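Learning From the Hand: A New Approach to Teaching Robots Everyday Tasks

Robots that can tidy a room or clear a desk have been promised for decades. The machines have improved a great deal in that time, but the supply of good examples from which they can learn has remained small. Most research groups still gather those examples by having a trained operator steer a robot arm from a distance, a slow process that ties up costly equipment and confines the work to the laboratory.

Researchers at the Flirnano Institute have spent the past two years on a different method. In the project known as Mutodlow, a person performs a task directly while holding a gripper in each hand. The grippers have the same fingers as those fitted to the institute's robots. Marker cubes attached to them allow software to recover the position and angle of each hand from video recorded at head height. No robot needs to be present while the recordings are made.

"We wanted the demonstration to feel like ordinary work," said Oratile Buthelezi, who leads the project. "When a person steers a robot from a console, every motion becomes careful and strange. With the grippers in hand, people soon go back to moving the way they normally move."

The method also widens the range of places in which data can be gathered. Participants have recorded sessions in offices, shared kitchens and storage rooms, with the furniture and belongings left as they were. According to the team, this variety matters more than the sheer number of recordings, and the results published this year support that view. 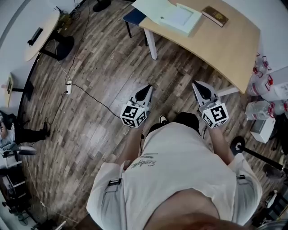

Flirnano Institute | Manipulation and Learning Group

The square black patterns on the cubes are central to the method. Each pattern is different, and the software knows the size and place of every one. A single clear view of one face is enough to estimate where the gripper is and which way it points. When a face is hidden for a moment, by a sleeve or the edge of a table, the system relies on the motion just before and after the gap. Recordings with longer gaps are set aside.

To test the approach, the group collected 1,000 demonstrations of 14 household and office tasks. A control policy was trained on the full set and then run on a two-armed robot in rooms that had not appeared in any recording. Each task was attempted 100 times. The policy trained on recordings from many rooms completed more attempts on every task than a policy trained on the same number of recordings from a single laboratory.

The gap was widest for tasks that require both hands, such as holding a container steady while placing an object inside it. Folding cloth remained difficult under either condition. The group attributes this to the lack of touch sensing in the present grippers, which record where the fingers are and how far they are open, but no measure of force.

A comparison with remote operation produced a mixed result. Participants using the hand-held grippers recorded demonstrations 5 times as fast as trained operators did with the robot. On tasks that call for very fine placement, however, the remotely operated recordings led to better performance. Small errors in the estimated hand position appear to account for most of the difference.

A second version of the grippers is being built with the engineering firm Halilović. It will be lighter, and thin sensors will be placed behind the finger pads. The group also plans to release its processing software, under the name Gramia, in February.

Buthelezi cautions that the work does not remove the need for testing on real machines. A person can reach around an obstacle or lean across a desk in ways that a fixed robot cannot, and some recordings have to be discarded for that reason. The team now checks each session against the reach of the robot before it is added to the training set.

Published 1 Oct 2026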